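Visit report: Fleraveo handling lab, Cundow

We went to Cundow in November to look at the stop fault that Fleraveo had reported on its two-arm packing cells. In-ho Ryu met us at nine and took us straight to the log.

The task is simple: drinks cans into a plastic basket. Over 1000 logged cycles the cell had tripped 7 times on gripper force. Every trip fell on the release step, with the fingers opening beside a can already placed. A finger met the neighbouring can or the basket wall, the current rose, and the controller cut power to the arm.

The cut itself was correct. What followed was the safety matter. On loss of power the brake on the elbow joint engaged late, and the arm sagged before it held. Ryu measured the delay at 182 ms on the worst unit. The controller, a Cavalcanti type, reported the brake as closed throughout, as it reads the command and has no contact on the brake.

Two changes are in hand. The release opening has been narrowed, and a brake contact from Plultuslow is on order. Until it is fitted, hands stay out of the cell unless both arms are parked and locked off - a rule we found posted but not dated.

We asked for the sag to be repeated with a full basket, where an arm dropping on a can would matter most. This was agreed.
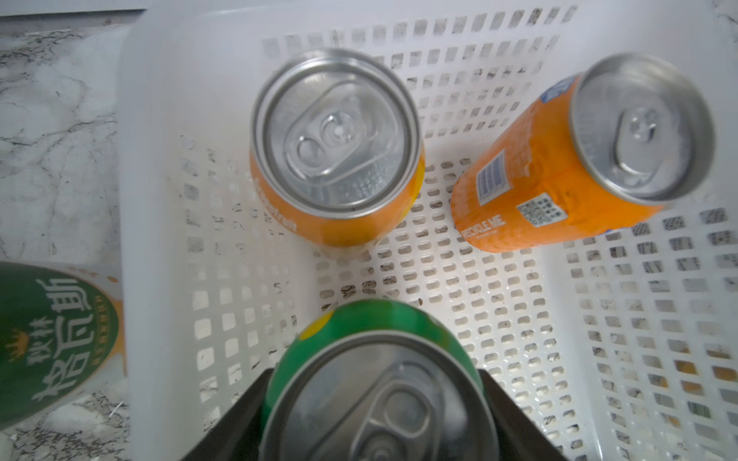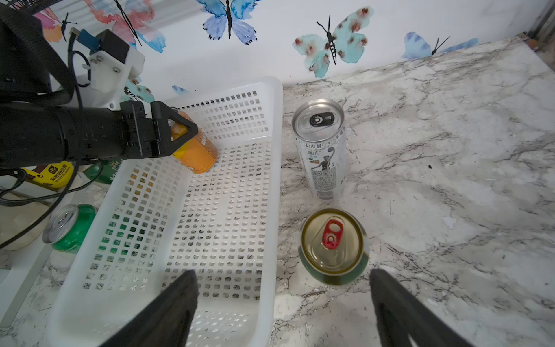
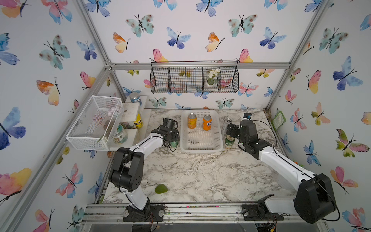

Can handling with the white basket, Fleraveo lab, Cundow.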